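Meetings > Furniture and Fittings > Minutes

FISBY HALL FURNITURE AND FITTINGS GROUP
Minutes of the August meeting

Chair: Man-lok Yu
Start: 10 a.m.

1. Minutes of the previous meeting
Agreed as a correct record, with one amendment. Under item 4, "reading room door" should read "reading room window". The chair signed the amended copy.

2. Matters arising
2.1 The loose sash cord in the reading room has been replaced. Closed.
2.2 Cullance have confirmed that felt pads can be supplied in sheets for cutting to size. They do not recommend the self-adhesive discs on waxed or polished tops. Order to be placed under item 5.
2.3 The date over the front door (1867) is to be repainted in the same grey as before. The colour reference has been found in the maintenance book.

3. Small painted furniture
3.1 The group looked at the yellow piece with the white top. It is listed in the inventory as a stool, although the children's group use it as a low table. The entry will be changed to "stool/low table" to avoid it being recorded twice.
3.2 The yellow paint is streaked and the wood grain shows through it. Members did not consider this a fault. One further coat was proposed and not supported – the existing finish is sound and a thicker layer would be more likely to chip at the ends of the legs.
3.3 The white top is marked. Cleaning is to be tried first with warm water and a little washing-up liquid, then with Cirkent paste on a small area. Repainting of the top to be considered only if both fail.
3.4 The black corner brackets are to be checked for tightness by hand. No drilling or additional fixings without reference back to the group.

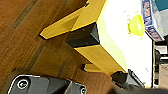 Item 3: yellow piece with black corner brackets, on the brown wooden table.

4. Brown wooden table
4.1 It was noted that painted items are being put directly on the polished surface during repairs. Yellow paint can transfer if a leg is dragged. A blanket or board is to be put down first in future.
4.2 The dark lines across the top were discussed. One member thought they were inlay and another thought they were seams in a veneer. The matter was left open. Until it is settled, no water is to be used on the lines and the top is to be dusted with a dry cloth only.
4.3 Re-waxing was deferred to the next meeting.

5. Purchases
5.1 Felt sheet, 36 inches wide, one length. Agreed.
5.2 Cirkent paste, one tin. Agreed.
5.3 Inventory labels, pack of 200. Agreed, subject to the adhesive being removable. Labels to go on undersides only.
5.4 A quotation from Do for replacement chair glides was received but not discussed, as it did not state the diameter. Man-lok Yu to write back for the size.

6. Storage
Small items should go back to the lower shelf of the side cupboard after use. Lids, caps and other small plastic parts found on the furniture are to be put in the tray inside the cupboard door – not thrown away.

7. Any other business
The key to the side cupboard is stiff. Graphite to be used, no oil.

Meeting closed at 11.15 a.m.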